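Keeping a pair of hand grippers in good order at home

Last updated August 25, 2025

I keep two hand-held grippers at home and use them in the kitchen, mostly for practice with table things. They are simple tools, but they need care like a good knife needs care. I write down what works for me, and perhaps it helps somebody with a similar pair.

Cleaning the pads

The blue pads have ridges, and the ridges collect everything: flour, oil from fingers, small threads from cloth. A pad with oil on it will still hold a spoon, but a thin round thing will roll out. I wash the pads with a soft toothbrush, warm water and one drop of dish soap, and I let them dry fully before I mount them again. Do not use alcohol every time. My first set from Tolletti became hard and shiny in July, and I believe the alcohol did it.

Between washings I press a piece of sticky tape on the ridges and pull it off. It takes 10 seconds and removes most of the lint.

Screws

Check the small screws on the finger housings before each session. Use a screwdriver that fits exactly, and turn only until you feel it stop. The heads are small and they get damaged fast. If one screw comes loose again and again, take it out, clean the thread, and put a very small amount of the weak kind of thread glue. Never the strong kind – you will want to open it again.

Setting up the table

A placemat of fabric is better than the bare table. The fingers can touch it without noise, and the things do not slide away so easily. Pull the cloth flat, especially where you will pick up the thin pieces, or the finger tip pushes a fold in front of it.

I like to have different shapes on one cloth. Chopsticks are the hardest for me, then metal forks which lie on top of each other. The plastic children's cutlery is easy, with the thick handles, and good for warming up.
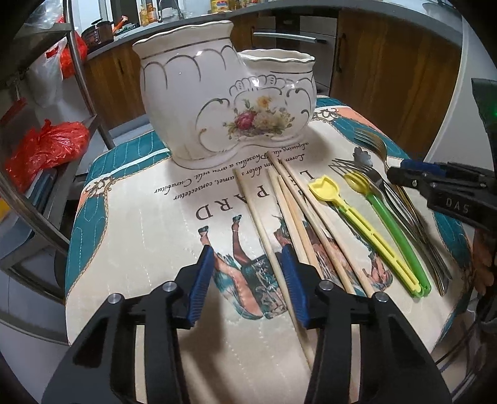
When you go for one chopstick out of a bundle, open the fingers only a little wider than the stick. With the fingers fully open you take two or you push the whole bundle. Come from above, close slowly, and lift only when both pads have contact. If the stick turns in the grip, the pads are not parallel, and you should look at the alignment.

Checking the alignment

Close the fingers on a strip of plain paper and hold it against a window. You should see no light between the pads. Then pull the paper: it must resist the same at the top and at the bottom. If it slips at one end, loosen the screws of that finger by a quarter turn, close the fingers with your hand, and tighten again while they stay closed.

Storage

Store the grippers with the fingers a little open. When they stay closed for weeks, the ridges press into each other and keep the mark. I use an old bread box from Landau with a kitchen towel inside, away from the stove.

Replacing the pads

I change both pads of one gripper together, after around 36 sessions. One new and one old pad do not grip evenly. The Pelkonen pads fit mine without cutting. The Kelamska ones are a bit thicker, so do the paper test again after mounting them.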